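In defence of the cardboard box for cables

Every few months someone in our office proposes a better system for spare cables. The last proposal was a wall rack from Drikon with 28 numbered hooks. Before that it was a set of clear drawers, and before that a roll of hook-and-loop ties that was itself lost within a week. My position is that a shallow cardboard box with a hinged lid does the job well enough, and that the money and attention spent on replacing it are mostly wasted.

Start with what a spare cable has to do. It has to be found, it has to work, and it has to have the right connector on each end. Storage affects the first of these and has a small effect on the second. A copper lead kept in a loose coil will outlast one wound tightly round itself and cinched with a tie, as the strain falls at the point where the conductor leaves the plug. The neat bundle that photographs so well in storage catalogues is often the harder treatment. A loose overlapping pile is untidy, but it bends nothing sharply.

The objection is tangling. It is a fair one and I do not dismiss it. Past a certain number, leads of similar thickness will knot, and pulling one out brings three others with it. The remedy is to limit the quantity per box. We allow six leads to a box and one type to a box: power in one, display in another, network in a third. At that number the whole bundle can be lifted out, shaken and separated in less time than it takes to read the labels on a rack.

The lidded postal box is well suited to this. The Jutwood ones we buy come flat, 80 to a pack, and fold up without tape. The side tabs tuck in, the lid closes, and the finger hole gives enough purchase to open it with one hand. They stack four high before the bottom one starts to bow. Front walls crumple and corners tear - that is the usual end of a box - and the replacement costs pennies. Plastic crates from Fiadzo last longer, but they hold far more, and a larger container gets filled.

I would also argue for keeping an empty box beside the full one whenever leads are being sorted. Anything tested and found good goes across into the empty box. Anything doubtful goes in the bin. With a single box, the tested and untested leads end up mixed again and the work has to be repeated. 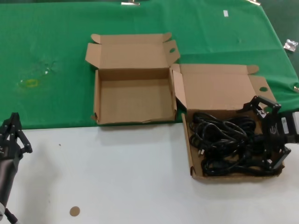 Two lidded boxes, one empty and one holding black cables.

Labelling should be kept to the lid edge and the front wall, in marker pen, with the connector type and nothing else. The store room at Trultlow, where I worked previously, had an inventory that ran to 1614 lines and gave every lead its own number. It was accurate for the month of January. After that people took what they needed and the list described a room that no longer existed. A box marked 'power, standard' needs no upkeep beyond an occasional look inside.

Racks do have a place where leads are long, heavy or used daily. Stage cable should be hung, and so should anything over five metres. For the ordinary office spare, which may be wanted twice a year, I would leave the hooks in the catalogue and order another pack of boxes.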